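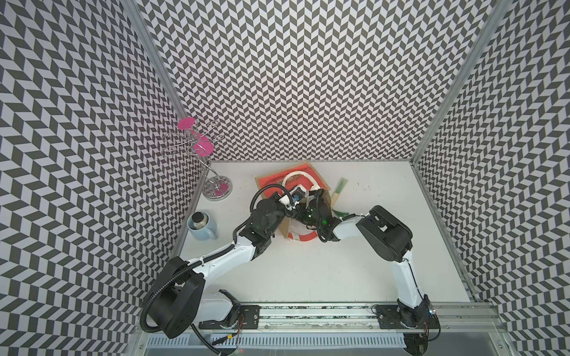

Ticket 21: left arm pauses with both grippers close together

Status: open
Build: Datik, two-arm cell, shared workshop
Opened by: Mesfin Negussie

The left arm stops for two or three seconds whenever the grippers come within a few inches of each other. No error on the screen. It then carries on as if nothing happened. The right arm keeps going the whole time, so the two end up out of step.

I first saw it in November after we moved both arms onto the one rail. Power supply swapped, no change. Bolts on both mounting plates checked and tight.

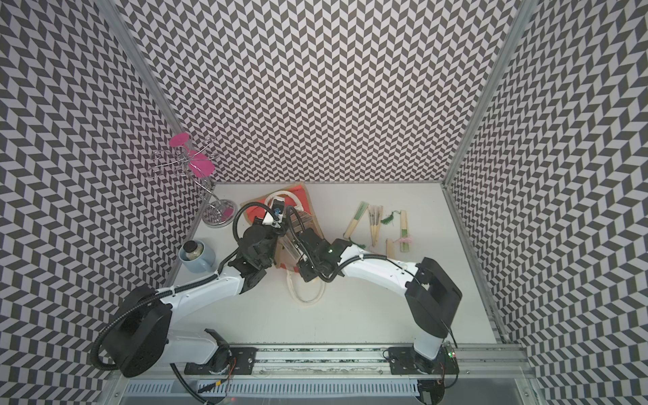

Mesfin Negussie

Ran the bag job again with the logging turned up. The pause shows up as a gap in the left wrist messages. The base joint reports fine all through it. Paper bag with rope handles, fans left on the right half of the table, same speed as before.

Next I slowed the left arm to half speed and went on to the striped tote and the stack of brown cards. The gap was shorter but still there.
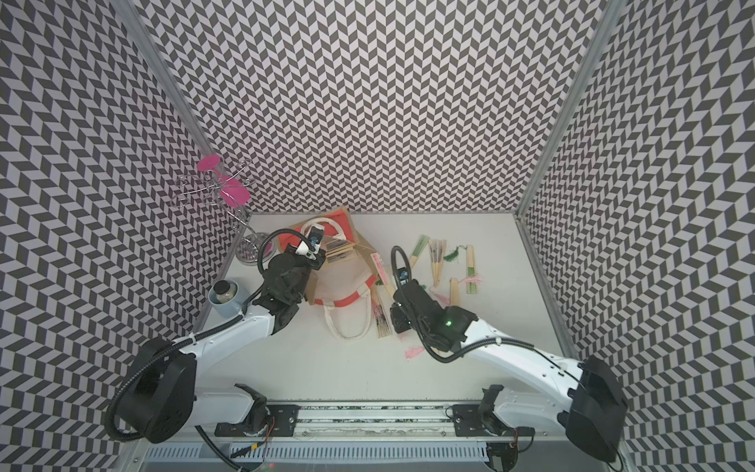 Things to try next

1. Reseat the wrist connector on the left arm.
2. Move the cable clips so the sleeve has more slack at the elbow.
3. Swap the left and right wrist cables and see if the fault moves.
4. Go back to the old Herkudico settings file.

Steps 1 and 2 done this morning. Four runs with the tote laid flat, one pause. Better, but I am leaving the ticket open until the cable swap is done. 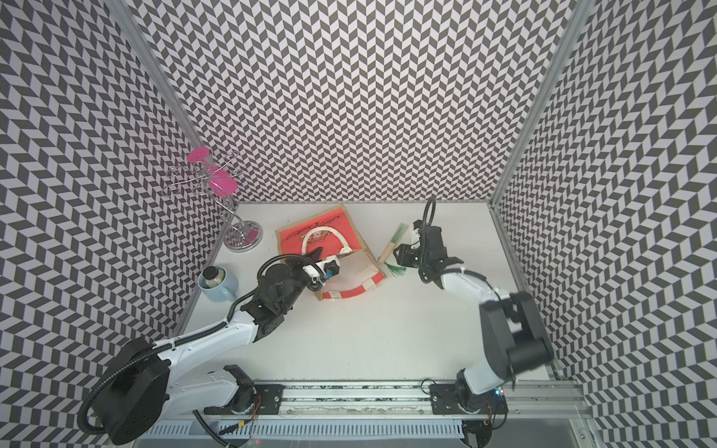

Bontu Seyoum: Do step 3 before you touch the settings. We had the same gap on Muvesa and it was a broken wire inside the sleeve, close to the elbow. It only opened up when the arm was reaching out. I have a spare cable you can use.

Mesfin Negussie: Thanks, I'll take the spare. Swap is planned for 4 p.m. and I'll post the log here.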